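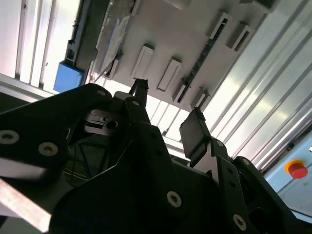

Kornodeck 75 Wireless Charging Stand

Products > Phone Accessories > Chargers > Kornodeck 75

Sun 17 November
By the Lullinden product desk

Print this page | E-mail this page

The Kornodeck 75 is an upright charging stand for phones and wireless earbuds. It replaces the older Kornodeck, which we stopped selling in July. The base is wider than before and the charging pad can be moved up or down to suit the size of your phone.

Most phones that support wireless charging will work with the stand. If your phone has a case, check that it is no thicker than a standard plastic or silicone cover. Cases with metal plates, card slots or ring holders should come off first.

The stand holds a phone upright or on its side. Video calls work best with the phone on its side and the pad in the lower position. The small tray at the front charges earbuds at a lower speed - it will not charge a second phone.

A light on the base turns white when charging starts and goes off when the phone is full. If it blinks, lift the phone, wait a few seconds and put it back in the center of the pad. The light can be switched off with the button on the back. 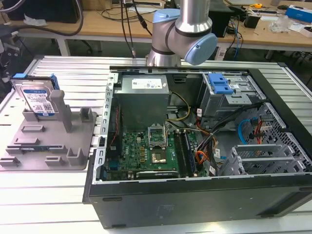 The cable is 70 inches long and plugs into the back of the base. A wall adapter is included. You can use your own adapter, but charging may be slower with a low-power one, and a USB port on a laptop will not run the phone pad and the earbud tray together.

Colors: Wolalero (dark green) and Jin (off-white). Both have the same gray rubber foot. Jin is out of stock in our stores but can still be ordered online.

In the box: stand, cable, wall adapter, quick start sheet. The full manual is a download only.

Price: $50. Replacement cables are sold separately. The Kornodeck travel battery (3000 mAh) clips to the back of the stand and is also sold separately. It fits this model only.

Returns are accepted with the original box. Wipe the stand with a dry cloth - do not use alcohol on the Jin finish. Unplug it before moving the pad.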